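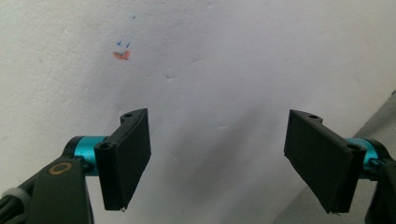

What should a small shop budget for first when it plans a pair of hand-held grippers?

Spare fingers and cable. Price those before the grippers themselves, then see what is left for the frame and the computers.

I spent most of June on a purchase plan with Nkechi Bashir, and the order above is the one we ended up with. The first draft had it backward. It listed two grippers, a rail kit and a computer, and put everything else under "misc" at 98 dollars. That line did not survive the first round of quotes.

Fingers are consumables. Printed ones cost little in material, but somebody has to print them, clean them up and drill out the mounting holes that came out tight. We wrote in 20 pairs for the year and gave them their own line. The couplers we priced from Gultton, who ship fast and charge for it. Provon was cheaper and wanted a minimum order larger than we could use.

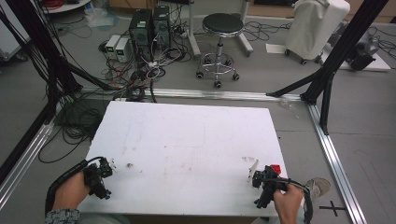 Cable was the other item we had low. Every hand-held unit needs enough slack for a person to move freely, plus a run back to the computer, plus a spare of each length. Measure along the path the cable will really take – up the pole, down again, across the floor – and not the straight line on the drawing. Clips, sleeves and ties go on the same line.

Rail is easy to quote and easy to get wrong. Asamoah sells it cut to length, and the cut fee is per piece, so a design with many short struts costs more than the meter price suggests. Brackets are billed separately. Ask for both on one sheet.

For computers and power supplies we set a cap of 3,000 and left it alone. Tastitz offered a bundle at nearly that figure, with a support contract we did not need. Nkechi asked for the price without it and is still waiting.

The foam board stayed in the plan as a monthly item. It marks up quickly and is cheap to replace. Floor tape is on the same line, black, 2 rolls.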